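A paper cup is a disposable drinking vessel made from paperboard, usually lined with a thin layer of plastic or wax to stop liquid from soaking through. Most hold a single serving of water, coffee or soup.

The body is cut from a flat printed blank, wrapped around a cone-shaped form and sealed along one side. A separate disc is then pressed in to make the base, and the top edge is rolled outward to stiffen the mouth.
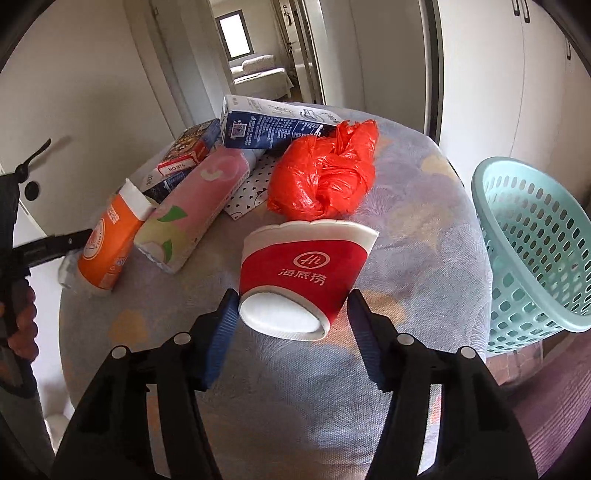

Red and white paper cup on its side, showing the recessed base

Recycling is difficult — the lining has to be separated from the fiber, and many local plants do not have the equipment. Some makers now use coatings that break down in water. Cups are commonly packed in sleeves and sold to offices in cartons of 1000.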